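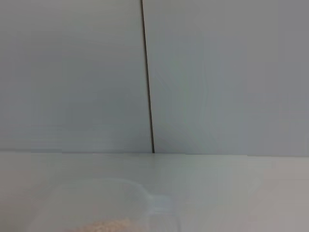

**How often does the wrist camera on the Durnari cell need to be cleaned?**

Once per shift is enough for most kitchens and test benches. If the cell handles flour or another fine powder, clean it again at the middle of the shift.

# Durnari two-arm bench cell - setup and care

The Durnari is a bench cell with two arms, made by Sturkitz for portioning and pouring of dry food. It is delivered with grippers and cameras already mounted. The customer provides the table and the wall behind it.

## Placing the cell

- Choose a plain, light table without a pattern. The cameras find a clear plastic cup more easily when the background is quiet.
- Keep both arm bases at the same height. Check with a level before you tighten the bolts.
- The table must not move when you push it by hand at the corner.
- Leave 50 mm between the cables and the table edge, so they do not rub.

## Gripper care

The fingers work on linked plates with small screws and pivots. Grains of rice like to go into these joints, and one grain is sufficient to stop a finger before it is fully closed. Open the gripper completely, turn off the arm power, and brush from the inside to the outside. Do not use compressed air - it pushes the dust deeper into the pivot.
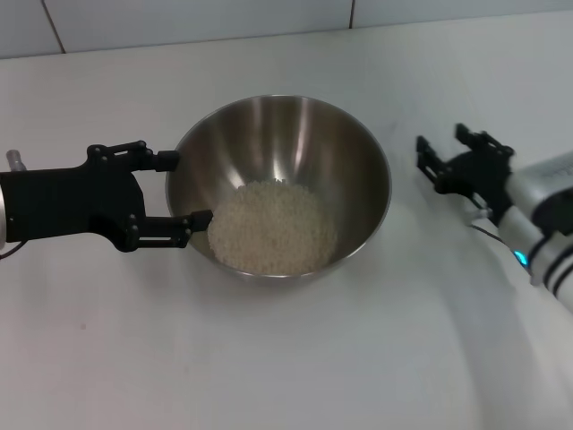 After brushing, close and open each gripper 6 times from the service menu and listen. A dry clicking sound means that a pivot screw has become loose. Tighten it by hand with the short key from the kit, then test again. If the sound stays, please replace the complete finger and not only the screw.

Fingertips are a wearing part. We change ours after roughly 2290 grips on metal bowls, earlier if the edge has become round.

## Cable check

Move each arm slowly through its full range and watch the cable under the gripper. It should make a soft curve in every position. If it becomes tight, open the clamp and give it a little more length.

## Spare parts

| Part | Order no. |
|---|---|
| Fingertip pair, black | Movora 105 |
| Pivot screw set | Movora 105-S |
| Lens cloths | Movora 105-C |

Parts are sent from the Bhardwaj warehouse. The warehouse is closed for the last part of December, so please order before. For repair questions write to Harsh Pal at the service desk, and include the serial number from the base plate of the arm.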